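4. Setting up the Dollier suture practice pad

The pad is supplied in a sealed tray with a base plate and two clamps. Read this section through before opening the tray. Keep the tray lid, as the pad must go back under it after each session.

4.1 Fitting the pad

1. Wipe the base plate with a damp cloth and let it dry.
2. Place the plate on a firm bench with the Nalley label facing you.
3. Peel the film from the underside of the pad and lower it on to the plate, starting at the left.
4. Close both clamps until they click.

Note: Do not stretch the pad to reach the clamps. If it will not reach, lift it and start again.

4.2 Threading and first stitch

Cut the thread to 42 cm. Use the dark thread for the first exercises. It is easier to follow against pink tissue, and beginners lose sight of the pale thread quickly.

Hold the thread near its end with the tip of the jaws and leave it slack in a gentle curve.
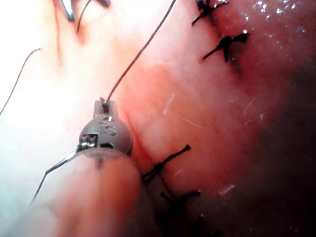

4.3 Cleaning and storage

1. Remove all thread and open the clamps.
2. Rinse the pad in 200 ml of cool water. Do not use soap or alcohol.
3. Pat dry with a lint-free cloth and replace the tray lid.

Caution: Needles must go in the sharps tub before the pad is lifted. Never reach under the pad to find a dropped needle.

Replace the pad after 6 sessions, or sooner if the surface splits. Order spare pads under the name Novley, quoting the number on the tray.

Section checked by Yvette Caron, 10/21/21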